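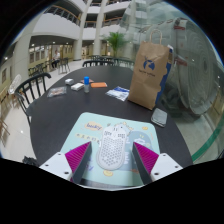 The bag had to be down at the street doors by five. Twenty past four already and she was still on the wrong side of the table.

Eltari was giving up the floor. Everybody else had gone down before lunch, desks done, chairs on the truck. Last one up by the railing, her, because she'd said sure, I'll finish the tickets, go on. Finished the tickets. 3,973 of them since the day she started, the counter said so in the corner of the screen, and then the screen went off to Esten with the rest of the computers and nothing said so anymore.

So. Pack.

Coat first? No. Coat last, you can wear a coat.

She put her hand flat on the table. Big dark oval thing, the kind you buy for meetings, and then there'd been no meetings and people just ended up around it with their lunches. It was staying. The Clilach people were taking it with the lease. They could have it. Every fingerprint showed.

The brown paper bag, then. Good bag, stiff, proper twisted handle, blue circle on the front. Her sister had left it at the apartment in May and she'd been folding it and unfolding it ever since. What goes in the bag. Heavy things at the bottom, that's the rule, except she didn't own anything heavy up here.

The little bottle with the blue cap. She checked the cap twice. Once, in the old building, one exactly like it had opened up in her purse and she'd smelled like a pharmacy on the bus, all the way home, a man moved seats. Side pocket. The bag didn't have a side pocket. Fine – she'd hold it upright.

White box. Was that hers? She shook it. Hers.

The orange pad could stay for Clilach. No, it couldn't, it was good, it was orange, she'd want it on the first day in the new place when she couldn't find anything. In.

Half past.

Down below in the atrium somebody was dragging something across the floor, a long scrape and then a voice, and the sound came up all the storys to her and arrived soft. She'd liked that. She hadn't expected to like it. The first winter she'd complained about the noise every single day, wrote to the building, got a letter back from a firm called Değirmenci that looked after the glass and had nothing to do with noise at all. They were very polite. They said the glass was in good condition.

She ate something out of the clear packet. Shouldn't have, now her fingers were sticky and there was nowhere to wipe them. Skirt.

Phone. Don't pack the phone. It was lying crooked by the edge of the table and she looked at it hard so she'd remember it and then looked away and forgot it right off. That would be later.

The mouse she'd bought herself. White, all little holes across the back so your hand could breathe, the ad said. Her hand had never felt any different. But it was hers, it wasn't on the list, she'd told them so on the list itself, in the margin, with an arrow.

And under it the mouse pad.

Mint green. "husky" on it, blue letters in a yellow cloud. She'd never had a dog. Her mother had picked it out for her at a market, didn't read the front, liked the color, and paid 84 of whatever the money was there and told everyone on the phone what a bargain. There was a line of Chinese underneath and she'd always meant to ask somebody what it said. Three years of meaning to. There'd been people right at this table who could of told her, eating noodles, a foot away. She could have turned it around and pushed it across. Two seconds.

Well, they were on the truck.

Twenty to. Go go go.

She lifted the mouse and the pad came up with it a bit, then let go. She rolled the pad. It unrolled. She rolled it tighter, held it with her chin, dug for a rubber band, no rubber band, they'd all gone to Esten too. Put it in flat against the side of the bag, and it stood up like it had been cut for it. Ok. Good.

Coat. Bag. Lights, no, the lights were somebody else's now.

She was in the elevator, third floor going by, when her pocket felt wrong.

Back up. Doors slow. She ran, really ran, shoes loud, the bag banging on her knee and the bottle god knows which way up. The phone was where she'd left it. One missed call, her mother.

She called back walking. "I'm just leaving," she said. "No, I've got it. I've got it here in the bag. Mom, listen, when you bought it, did the man tell you what it says?"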